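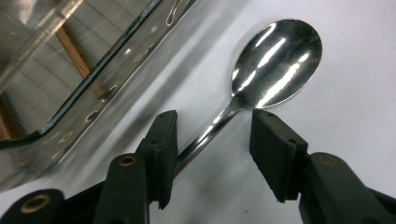 Issue 91 – Page 4

The robotics club at Drokville High meets in the old foods classroom, and the project it is building this year stays close to the room's first purpose. The students want a robot arm to clear a table. They are starting with spoons.

"Everybody asks why we didn't pick something harder," said the club captain, a senior. "A spoon is hard. It's thin, it lies flat, and it's shiny. You come down a little too high and you close on air. You come down a little too low and you're pushing on the table."

The arm itself, which the club calls Deron, won't be finished until spring. For now the students work with a gripper held in the hand. One person guides the two fingers to a spoon or a dish, closes them and moves it, and a camera on the gripper records the whole thing. The recordings will be used to train the program that runs the arm.

The club has 1,721 of these recordings so far. The captain keeps the total on the whiteboard and would like it to be a lot higher by the regional meet in Cendari.

"The first batch we mostly threw out," she said. "We were all grabbing things the way we'd grab them with our own hands, really fast. When you played it back, you couldn't tell what the fingers were doing. Now we go slow. Come in, stop over the handle, close, lift."

The handle is the part they aim for. A sophomore who joined in the fall said he spent his first two meetings trying to pick up spoons by the bowl, and they kept turning on him. With the handle between the pads, he said, the flat sides give the fingers something to press against.

The pads have gone through several versions. The first fingers were bare plastic and let polished steel slide right out. The current ones have black padding over a rigid body, held on with small screws, so a worn pad can be changed in the middle of a meeting.

"They get dusty," the sophomore said. "You wipe them and they grip again. I didn't believe it would make a difference, but it does."

Reflections are a bigger problem. The classroom has bright ceiling lights, and a polished spoon throws them back in long white streaks. Glass is worse. The club added a clear baking dish to the table in November, and the junior who handles most of the programming said the program had trouble with it right away.

"It sees the rim fine," she said. "The rim comes out as a dark line. Everything else, it's looking through the dish at something behind it, or it's looking at the lights. So we leave the dish out even when the job is only the spoon. It has to learn that the dish is there."

They tried turning off half the lights, and the recordings looked cleaner. The students voted to turn them back on. The meet is held in a gym, and they expect the lighting there to be as bad as their own.

Money has been tight – the club was given 110 dollars for parts this year and spent most of it on motors. A local machine shop, Belkadi, let the students go through its scrap bin. The spoons and dishes came out of the classroom cupboards.

At Cendari, each team's arm will have up to 4 minutes to move a set of objects from a table to a bin. Judges put the objects down in whatever positions they like. The captain said she would be satisfied if Deron got the flatware and left the glass alone.

The junior disagreed. "I want the dish," she said. "We've got until March. I think we can get the dish."

Meetings start at 3:15 and are open to any student. No experience with programming is needed, and new members usually make their first recordings the same afternoon.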